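Brorkton Site Passes 1,183 Recorded Tasks in Household Data Program

Stosix has confirmed that its data collection site in Brorkton has recorded 1,183 complete household tasks since opening in March. The recordings will be used to train the company's learning system for home robots, known internally as Gilbert.

The program is led by Hamdia Tilahun, head of data operations, and is carried out with the research group at Honimbridge. Staff members carry out ordinary chores by hand, using a pair of hand-held grippers built to match the reach and grip of the robot's own hands. No robot is needed during a recording, and one operator can move through many short tasks in a single shift.
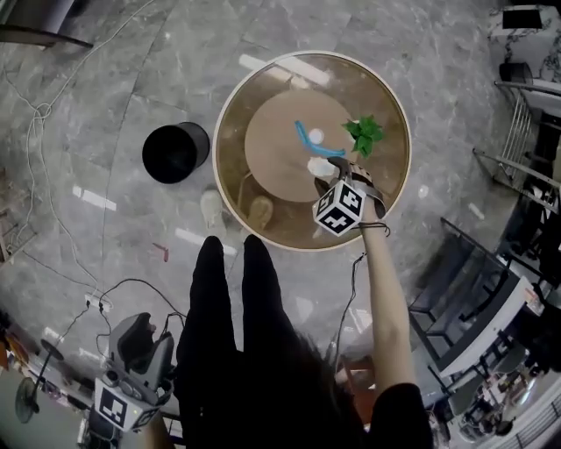
Table clearing was chosen as the first full category of work. According to the collection plan, each task begins with a few light objects placed on a low surface, and the operator must pick up one of them and move it to a named location. The plan calls for objects that differ in shape and in how they behave when squeezed. A small white ball and a crumpled item may share the same tabletop with a sprig of green leaves, and the system must learn a separate approach for each. The white cubes on the grippers carry printed black-and-white markers, which allow the position of each hand to be worked out afterward.

"We ask operators to work at the speed they would use at home," said Tilahun. "A missed grasp stays in the set. The system has to see how a person recovers from one."

Thijs Lambrechts, who oversees quality review, said that every recording is checked before it is released for training. Reviewers mark the start and end of each grasp and set aside any recording in which the markers are lost from view for too long. Of the first 500 recordings submitted, 80 were returned to the site and repeated. The instructions given to operators were rewritten as a result, and a short practice period was added at the start of each shift.

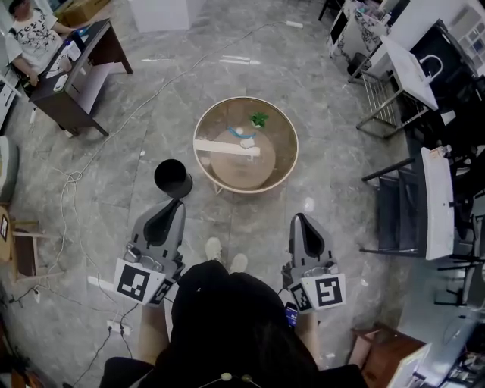 The site now works with 4 trained operators – a number that is expected to grow once the second category of tasks is approved. That category will cover sorting and putting away small items, and it will include more work that calls for both hands at once. Furniture will be moved between sessions so that the system does not come to depend on a single room layout.

Lauri Hämäläinen of the Honimbridge group will report on the first training results to the project partners. The report will compare a model trained on the Brorkton recordings alone with one that also uses earlier laboratory data.

Inquiries about the program, including requests from other research groups for access to the recordings, may be directed to Ysaline Hamel in the Stosix communications office.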